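Numérisation de photos trouvées : numéros de cliché en double dans le catalogue
Ticket ouvert par Yamila Mansilla - module d'import Jidilo 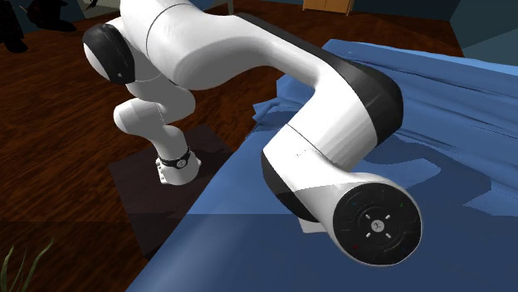

Dovdale, juillet

Problème signalé
Après l'import du lot Benítez (photos d'amateurs achetées en vide-grenier, 1,000 tirages annoncés par le vendeur), 16 fiches portent un numéro déjà attribué. Le support de Drana me répond que « le catalogue ne peut pas générer de doublons ». J'ai les doublons sous les yeux.

Premier essai
On m'a conseillé de vider le cache et de relancer l'indexation. Fait deux fois. Toujours 16. Je doute que le cache y soit pour quelque chose, mais je le note puisqu'on me le redemandera.

Deuxième essai
Réimport du seul dossier 7, celui des portraits devant des vitrines. Les recto passent bien. Les verso avec une mention au crayon reçoivent le numéro du tirage précédent. Les verso vierges, non. Le support parle de coïncidence.

Réponse de Tài Giáp, samedi
La lecture automatique du verso prend les annotations manuscrites pour une cote existante. Une date ou un prix griffonné suffit. Décocher « Reprendre la cote au dos » dans les options d'import, puis renuméroter les fiches touchées.

Suite
Option décochée, dossier 7 réimporté : plus de doublon dans ce dossier. Je ne crie pas victoire, il reste le dossier 2, où presque tout est annoté, y compris des prix de brocanteur à l'encre violette. Et la renumérotation a effacé le champ « Provenance » sur deux fiches, que j'ai dû ressaisir à la main. Personne n'en parle dans la doc.

Tài, est-ce que l'option se recoche toute seule après une mise à jour ? Je l'ai déjà vu avec le recadrage automatique - on m'avait juré que non.

Statut : en attente. Ne pas fermer avant l'import du dossier 2, merci. Le dernier ticket a été clos « résolu » sans que rien ne soit réglé.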